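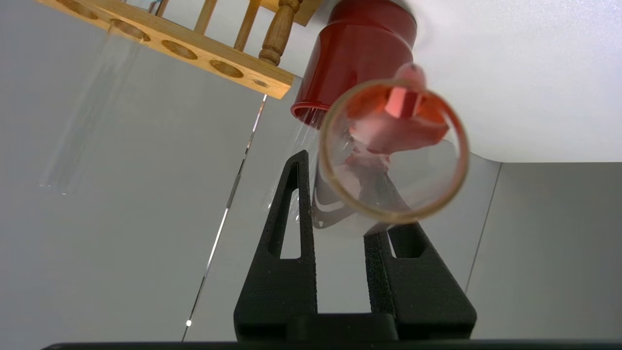 Reagenzgläser im Holzständer reinigen und einsortieren

Diese Anleitung gilt für einfache Glasröhrchen ohne Skala und für Ständer aus unlackiertem Holz. Für Kunststoffröhrchen sind die Temperaturen zu hoch.

Was Sie brauchen: eine Reagenzglasbürste, mildes Spülmittel, eine Schüssel, ein Baumwolltuch und einen standfesten Becher für die Bürsten.

1. Röhrchen einzeln aus dem Ständer nehmen. Am oberen Drittel fassen und gerade nach oben ziehen. Wer schräg zieht, stößt mit dem Glas an die Lochkante.

2. Jedes Röhrchen gegen das Licht halten und den Rand prüfen. Angeschlagene Gläser kommen nicht zurück in den Ständer.

3. In Wasser von 60 bis 70 Grad mit wenig Spülmittel einweichen. Bürste langsam drehen und nicht auf den Boden stoßen.

4. Mindestens 3 Mal klar nachspülen, zuletzt mit destilliertem Wasser. Sonst bleiben Kalkflecken.

5. Mit der Öffnung nach unten auf dem Tuch abtropfen lassen, am besten über Nacht.

6. Den Ständer nur feucht abwischen, auch die Unterseite der Lochleiste. Nicht ins Wasser legen, das Holz verzieht sich und die Löcher werden eng. Einmal im Jahr dünn mit Leinöl einreiben.

7. Trockene Röhrchen mit der Öffnung nach oben einsetzen. Klemmt ein Glas, das Loch mit feinem Schleifpapier nacharbeiten.

Ersatzröhrchen zum Ständer Kumow führen wir unter der Bestellnummer 311.

Suche
Suchbegriff eingeben
Suchen

Weitere Anleitungen
Bürsten richtig trocknen
Kalkränder am Glas entfernen
Holzständer Undotia zusammenbauen
Stopfen und Korken: welche Größe passt?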